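Laundry corner: folding the dark things

Many of you wrote after the October issue to ask how we fold the black clothes at Burna, so this month I try to explain it. I am not an expert, but in 10 years I have folded a lot of them.

First, I spread a printed cloth under the work. Ours has blue squares with pale yellow motifs, and black cloth shows up on it very well. On a dark bedspread I lose the edges and become cross.
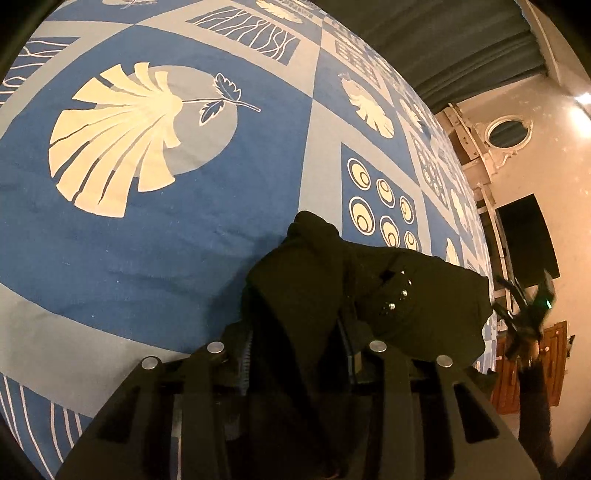
Then I take one piece at a time and shake it gently. Please do not pull at the corners, as thin cloth can go out of shape. I lay it flat, find the longest edge and smooth the folds outwards from the middle. If the piece has stitching near a corner, I turn this corner inside – it catches less in the drawer.

The Pineo readers asked about lint. I brush before folding, always in one direction. A load at 30 degrees, turned inside out, also keeps the colour longer.
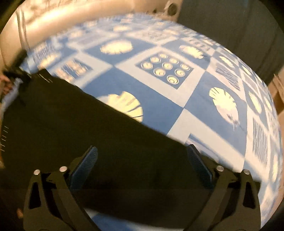
How long can a folded black piece stay in the drawer?
A whole season is fine, if it was fully dry when you put it away. I refold mine once in the middle of winter.

Next month: woollen socks, with a tip from our neighbours at Hegde.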